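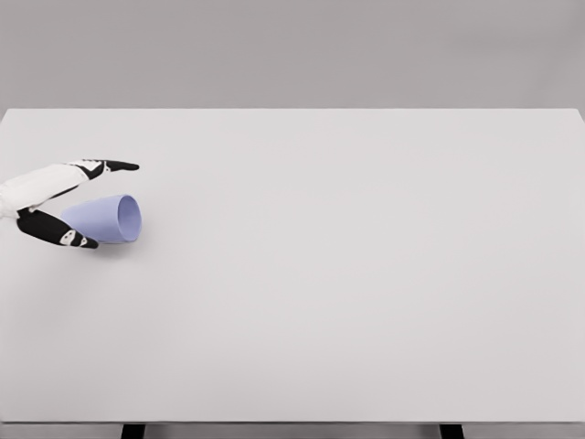
Setting Up the Cup Task in Simulation
Burkero Robotics Club, tutorial 4 of the beginner series
Last edited 4 November 2022

By now you have installed the simulator, made the hand wave at an empty table, and told at least one relative that you build robots. Time to make it pick up a cup.

The cup is the club's first real task and it has humbled everyone who has attempted it, including the people who wrote this page. A toddler can do it. A toddler has also had about two years of full-time practice with an excellent pair of hands, so don't take it personally.

What you need

The Nila starter folder from the club drive, unzipped somewhere you will be able to find again. A laptop that can run tutorial 3 without making a noise like a hair dryer. A text editor. An hour, which will become an evening.

You don't need the real hand. You will not be allowed near the real hand until your simulated one gets through the checklist at the bottom of this page. The rule dates from last January and we don't plan to discuss it.

Step 1: Load the table

Open scene_cup.txt and check that the table line is not commented out. If it is, the cup will fall forever. It does this very gracefully and people have been known to watch for several minutes before asking for help.

Run the scene. You should get a white table, a gray wall, and nothing else worth looking at. Leave it plain. Every fall a new member adds a wood texture and a potted plant before writing a single line of control code, and every fall we end up helping someone debug a plant.

Step 2: Put the cup on its side

The starter file stands the cup upright. Change that. An upright cup can be grabbed by a hand that is off by a good bit in any direction, and you'll come away with a high opinion of your code. A cup lying down rolls.

In the cup section, set the tilt to 90 and drop the height so the side of the cup rests on the table. If you forget to change the height, the cup starts in midair, lands, and wanders off. If you set it too low, the cup starts partly inside the table, the physics engine takes offense, and the cup leaves the building.

Turn it so the closed end points at the hand and the open rim points away. The cup is narrower at the base, which gives your two fingers something smaller to close around. It also means the cup prefers to roll in a curve. Let it run once with the hand parked, just so you know what you're up against.

Step 3: Bring the hand in from the left

The hand starts off to the left with the palm facing the cup. Open the fingers fully BEFORE you move. Yes, this is in capitals in the code comments too.

Your approach has two moves:

Move one takes the hand to a spot in line with the cup, level with it, still well short of touching.

Move two slides it straight in until the base of the cup is tucked in near the palm, one finger above and the other passing below and in front.

Please don't combine them into one swooping diagonal. It looks terrific. It also hits the cup with the lower finger every time, and you get to find out how big the table is.

Set approach_speed to 29 to begin with. The units are whatever the person who wrote the Goltuvar library was thinking of that day. We have asked. Lower is slower, and 100 is a slap.

Step 4: Stop and look

Pause the simulation once move two is done, before you close anything. Check three things.

Is the upper finger clear of the cup? It is the long straight one, and its tip should reach out to somewhere near the rim. If it stops halfway along, your palm is too far back.

Is the lower finger where you think it is? Rotate the view. From the front it is very easy to believe a finger is beside the cup when it is in fact inside it, something the simulator permits and the universe does not.

Is there a shadow under the cup? Look for a soft gray patch on the table next to it. If the patch has drifted well away from the cup, your cup is floating, and you should go back to Step 2 with a snack.

Step 5: Close the fingers

Close both together, a little at a time. The loop in the starter file takes 300 small steps to go from open to shut and checks for contact after each one. Some people cut this down to save time. The time saved is then spent on the club chat asking why the cup exploded.

When both fingers report contact, keep going for a few more steps and then hold. Start with grip_force at 43. Too little and the cup slides out when you lift. Too much and it squirts toward the rim end like a watermelon seed. There is a comfortable zone between the two and it is narrower than you'd like.

If only one finger reports contact, you aren't holding the cup, you're pushing it. Stop the loop, open up, back the hand out the way it came, and shift the hand a hair toward the finger that did touch. Most first attempts end here. Most second attempts do too.

Step 6: Lift

Straight up, slowly, a hand's width or so. Then wait. Count to five like a normal person. A lot of grips survive the lift and fail at the pause, with the wide end of the cup sagging until the whole thing rotates out.

If it sags, reach a bit farther along the cup before closing. If it sags the other way, write down your numbers and tell us, as we haven't seen that one and would enjoy it.

Things that go wrong

The cup moves before the hand arrives. You never let it settle. Add a short wait after the scene loads.

The hand goes through the cup. Collisions are turned off. Somebody turned them off in tutorial 2 to make the waving look smoother. Look in your own file history before naming suspects.

The fingers close on nothing, very confidently. You moved the cup in the scene file but the hand is still going to the old spot. Both files need the same position. Yes, we could have made them share one. It's on the list.

It works once and never again. Reset the scene between runs. The button is labeled Reset.

It works every time. Check that the cup is lying down.

Checklist for sign-off

Cup on its side, base toward the palm. Fingers open before the first move. Approach in two moves. Contact on both fingers. Lift, pause, and set down without dropping. Ten runs in a row on video, with the resets left in (we've seen what people can do with editing software).

Upload the video to your folder on the Chaiyaporn server and post a link in the chat. Someone will watch all ten runs and then sign you up for a slot with the real hand. Tutorial 5 covers the same task with the cup turned the other way around, rim toward the palm. Keep your Step 5 numbers. They won't work, but you'll want something to start from.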